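Subject: Re: [Skeltden-homes] Gutter guards before spring?

On 18/01/2022, Orysia Kravchuk wrote:

> Has anyone here put mesh guards on a Leinonen gutter? Mine clog twice a year and I'm tired of the ladder.

Orysia, yes, and I love them! We did the whole back of the house last May, 13 lengths in all – took me and Stepan one long morning, with a break for pancakes. The mesh slides under the first row of shingles and clips to the front lip, so you don't drill into anything. Buy two extra clips for every corner (I ran short and had to drive back to Grornemport).

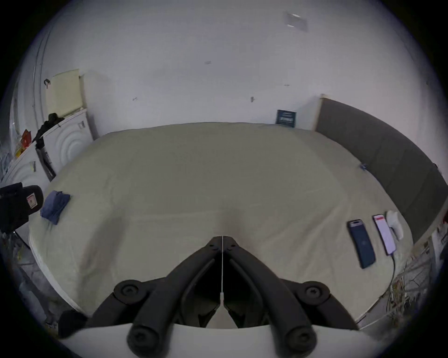 Tatiana Hájek wrote to me off-list that the fine mesh is a pain under pine trees, and she'd go with the coarser kind if needles are your main trouble. Good point – we only have maples, so I can't compare.

Do check your downspouts first, though. One of ours had a tennis ball in it! The part number for the clips is 3003, and they come in bags of eight. Happy to lend you my long ladder hook if you want it.

Kyrylo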